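**To:** Vancombe Leisure Fund, Grants Office
**From:** Aiman Osman, Project Director, Zindari Park
**Date:** Feb 25, 2019
**Re:** Progress on the Utedwood family area

This report covers work on the Utedwood family area from the start of January to the present. It follows the headings set out in the grant agreement. Financial tables are being sent separately by our accounts office.

## Construction

The main path through Utedwood is paved from the lower gate to the carousel plaza. Drainage along the north side has been tested by the contractor, Barrera, and accepted by our engineer. The carousel foundation was poured in January and has cured to the required strength. Delivery of the ride platform is scheduled for the spring, and the manufacturer has confirmed the shipping slot in writing.

The covered waiting area for the boat ride is behind schedule. Steel for the roof arrived with 23 brackets drilled to the wrong pattern, and Barrera returned them at its own cost. Replacements have been received and installation has resumed. We expect to recover part of the lost time by working on the queue rails and the roof together. The remaining delay does not affect the opening date for the area as a whole.
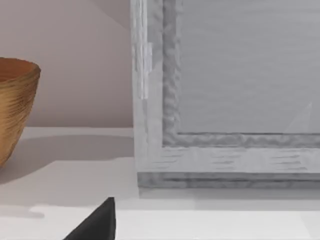 Electrical work is complete in the ticket building and in the first-aid room. The contractor has still to connect the lighting on the upper path, where the trench had to be moved to protect the roots of two mature oaks. The revised route was approved by the county inspector, and the extra cable has been charged to the contingency line.

## Rides and safety

The small coaster has passed its unloaded test cycles. Testing with weighted dummies will begin when the control cabinet is signed off by the inspector. Evacuation procedures for all 3 rides have been written, and copies were given to the county fire department for comment. Their comments are due before the next report. One change has already been made at their request: the service gate beside the boat ride will open outward and will be fitted with a key box.

Capacity modeling was repeated after the queue layout changed. The area is now planned to hold 3,000 guests at one time, which matches the figure in the original application. No further change to the layout is proposed.

## Food and guest services

The snack counter at the carousel plaza has been redesigned following comments from the health department. Hand washing is now separate from food preparation, and the serving window has been widened so that guests using wheelchairs can be served at the same point as everyone else. The planned menu is short and relies on items that need little preparation on site. Canned drinks will be sold from the counter, and small cans, such as the red one held in the gripper over the pale countertop in the illustration below, are preferred to large bottles for the children's menu. Supply terms are under discussion with two distributors.
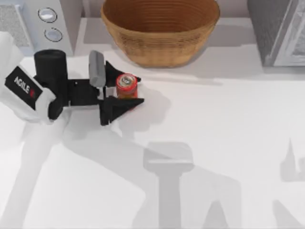 Seating for the plaza has been ordered and will be delivered in two loads. The tables are fixed to the paving, and a share of them have one open side for strollers and wheelchairs. The final position of each table will be agreed with the operations team once the snack counter is in service. Counter staff will be trained to keep the serving surface clear, with only the order in hand placed on it; a woven basket like the one standing behind the gripper would be kept on a back shelf for napkins and straws. Waste and recycling points will be placed at both exits from the plaza.

## Staffing

Recruitment for the season opened in January. We have received 400 applications for posts across the park, and interviews for ride operators are in progress. Supervisors for Utedwood have been appointed from existing staff and will attend the manufacturer's training course before the carousel is commissioned.

## Matters for the Fund

We request approval to move the unspent balance on the signage line to the boat ride roof. The transfer does not alter the total award. A revised budget sheet is included with the financial tables.

We also ask that the site visit by the Fund's monitoring officer be held after the carousel platform has been installed. Visitors will need hard hats and closed shoes, and should report to the lower gate on arrival.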